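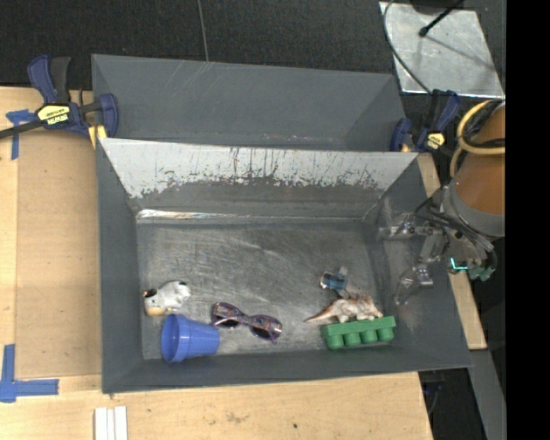

Tyra Nygård asks whether surface rust on the back panel is enough to pull a bin from use. It is not, provided the mark stays flat under a fingertip and leaves nothing on a dry white cloth. See item 3.

TOY BIN INSPECTION – METAL BINS, TABLETOP USE
Site: Noltberg, lower room
Period: May
Checked by: Smaranda Lazăr

1. Bin sits flat on the table, no rocking. OK.

2. Top edges and corners free of burrs. OK. Left corner filed in the last round, no return.

3. Back panel. Scratches and rust-brown streaks in a horizontal band, low on the panel. Monitor. Wipe test clean.

4. Painted side walls, flaking or lifting paint. None found. Touch up with Janeck gray only – the Friesen paint did not hold.

5. Floor of bin. Worn, faint scratches and smudges. Acceptable. Wash before refilling.

6. Building bricks. Check studs and lower rims for cracks. Green brick OK.

7. Cups. Check rim for splits and bite marks. Blue cup OK.

8. Sunglasses. Open and close both arms, press each lens from behind. Purple pair: hinge screw tightened, recheck next round.

9. Animals and dinosaurs. Pull test on tails and legs. Dinosaur OK. White animal: inspect the dark spot by hand, result to be entered.

10. Small pieces. Anything that fits inside the test cylinder goes to the over-threes shelf. Blue and white piece: not yet tested. Hold back until signed.

Open items: 3, 8, 9, 10.

Comment, Solveig Tangen: item 10 was also open on bin 77. Please close both on one sheet.

Replacement bins are ordered from Flellmont, part 928.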